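Sunday, January 9, 2022

Right. Quick one, tea's going cold.

Loads of you asked for the rules we work to at Corkby when the arm is doing PC assembly. There are 32 of them on Maham's list and most are boring. These are the ones I'd fight for.

Fixture first. Every part has one home in the tray and it goes back there before a run starts. Drive upright in its slot, processor in the pocket, memory flat in the long channel. No "near enough". If it's a few mm out the arm won't know and you'll be picking bits off the carpet.

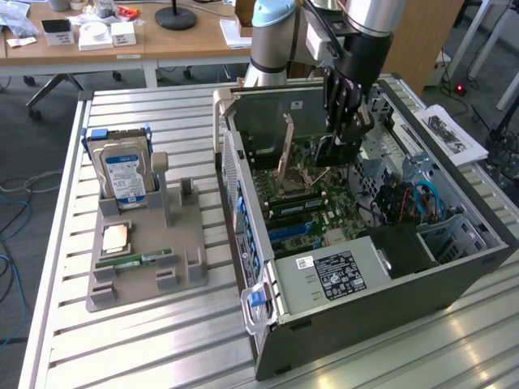

Second rule, slow on approach. 40 mm/s max once the fingers are below the rim of the case, whatever the program says. Chang-ho wanted it higher, we argued, I won. Will probaly argue again in March.

Third. No hands in the case while the arm has power. Not even for a stray cable. Stop, walk over, check the light on the controller, then reach in. Esko makes newcomers say it out loud, which feels daft for a day or so.

Fourth, cables tied back before anything gets near the socket. Loops catch.

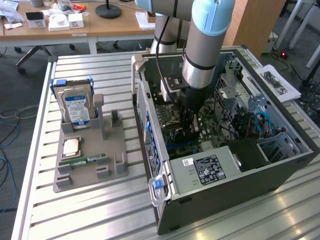
Gripper down over the motherboard, processor and memory still in the tray.

Fifth: write down every stop. Even the silly ones. Bushra's log is up to 109 entries and its the most useful file we have, more than the manual tbh.

Static straps, lifting, who signs what, all that is another post. Masanobu has notes on straps and I need to nag him for them.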